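Ticket 294: Label printer skips every second label
Status: Closed (reopened, closed again)
Site: Arwood, back office
Printer: Gilani desktop thermal, the gray one with the dent
Opened by: front counter

Symptom as reported: "It prints one and then it doesn't." Asked for more detail. Got "It prints one, then a blank one, then one." Fair enough, that is more detail.

First check. Turned the printer off and on. It printed one, then a blank one, then one. Reseated the roll, closed the lid until both sides clicked, same result. The test page from the printer's own button came out fine with no blanks, and I took that as proof that the computer was to blame. Please remember this moment of confidence for later.

Second check. Removed the driver and put it back. The driver asked for a restart. After the restart Windows had a second copy of the printer, named "Copy 2," and had made it the default. Deleted it. It came back at lunch. Deleted it again and unticked the box that lets Windows manage the default printer, which should be unticked on every machine we own.

Third check. Page size in the driver was set to a label 11 lines tall. Our price labels take 10. A job that is one line too long runs over onto the next label, and since the extra line is empty you get a blank. Changed the setting to 10, printed a strip, no blanks. Closed the ticket.

Reopened the next morning. Same symptom, same wording.

Fourth check. The setting was back at 11. The stock program, Tukitska, keeps its own copy of the page size and hands it to the printer with every job, whatever the driver says. You change it under Templates, then Media, then a small gear that looks grayed out and isn't. Set it to 10 there as well and saved the template under its old name. It warned me that this would overwrite the template. Yes, that was the idea.

Fifth check. Price labels were now good, but the bin labels (the wide ones for the storage baskets) came out with the bottom line chopped. Those really do need 11. They had been using the same template as the price labels all along, and the blanks had presumably been going in the trash for as long as we've had the program. Made a separate template called BIN WIDE and pointed the bin labels to it.
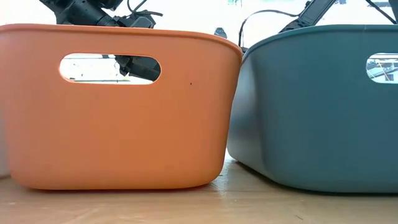
Page last changed: 2020-04-26

Sixth check, added after a call from Dredusstead. They have the same printer and the same stock program, and they had copied our fix from this page up to the third check and stopped reading. If you are at Dredusstead, keep going. The driver setting alone won't hold.

One more thing on the wide labels. They peel at the corners on smooth plastic unless the surface is wiped down first. Use a cloth with a little rubbing alcohol, let it dry, then press from the middle outward. Avoid putting one across a handle opening or over a curved corner, where it will lift by the end of the week and somebody will open a ticket saying the printer is using the wrong glue. The printer does not use glue. See the ticket before this one.

What to do if it happens again:
Run the test page from the button on the printer. If that has blanks too, hold the feed button until the light blinks and let it measure the roll.
If the test page is clean, check the size in Tukitska before you touch the driver.
Leave the driver alone after that.

Still open: why "Copy 2" returns on the counter machine every time there is an update. Moved to its own ticket, where it can be ignored properly.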